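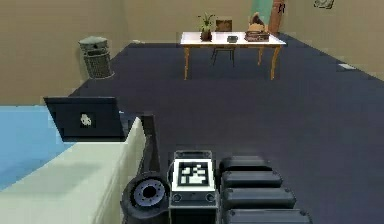
The Trutetti is a low-pile nylon carpet tile sold in 9 colors with a bonded felt backing. I laid 4 boxes in a spare room in March, replacing an older Fankhauser broadloom. Dark navy carpet under beige walls is the combination I settled on, and it sets a hard test for any floor, as lint and plaster dust show up on navy long before they show on gray.

Cutting is easy. A fresh hook blade goes through the backing in two passes, and the edge doesn't fray. Tiles are marked with arrows on the underside. Laid quarter-turn, the seams are visible from the doorway in low light; laid all one way, they mostly close up.

Adhesion is the weak point. The supplied tabs let go at two corners within five weeks. I switched to Onidico pressure-sensitive adhesive, applied with a foam roller, and have had no lift since.

Pile recovery is good. Dents from a bookcase steamed out overnight. A desk chair on hard casters has left a faint track.

Odor on opening: mild, gone in two days with the window open.

Rating: 4 out of 5. Buy a spare box from the same dye lot.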